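Drelach Writing Exchange: frequently asked questions

What is the Exchange?

We pair people in prison with writers outside. Each pair works on a short piece together by letter, usually a song lyric, a poem or a page of memoir. Last year 258 people took part at three prisons.

Who can join from inside?

Anyone serving a sentence at Rekance, Setier or Furukawa Road. You do not need to have finished school, and you do not need to have written anything before. Ask the education office for the blue form.

Do I have to write about my offense?

No. Most people don't. Our archive holds 1,503 pieces and they cover fishing, grandparents, boxing, food, bad weather and a lot else.

What if I have trouble reading or spelling?

Say so on the form. A tutor can sit with you and take down what you say. Spelling is left alone unless you ask us to fix it.

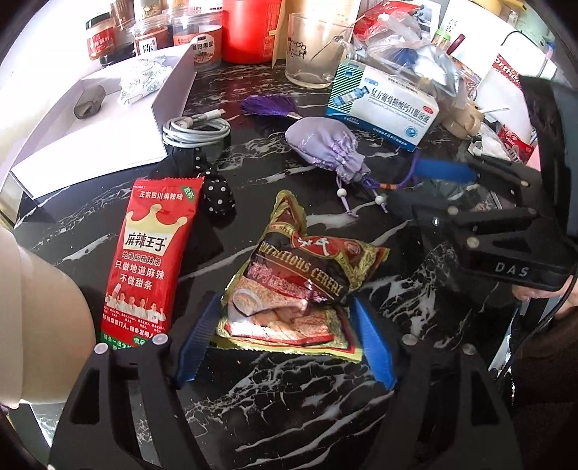
Who reads the letters?

Mail staff at each prison check them under the normal rules. After that only our office and your writing partner see them. Last names and home addresses are not shared - please leave them out.

Can I keep going after release?

Yes. Send us a new mailing address within 3 months and we will keep the same partner if we can. You may need permission from your supervising officer.

Will taking part help with parole?

We don't write to parole boards. You will get a certificate, and you can mention it yourself.

When is the next deadline?

Forms must reach us by 20th March. Late ones go into the next round.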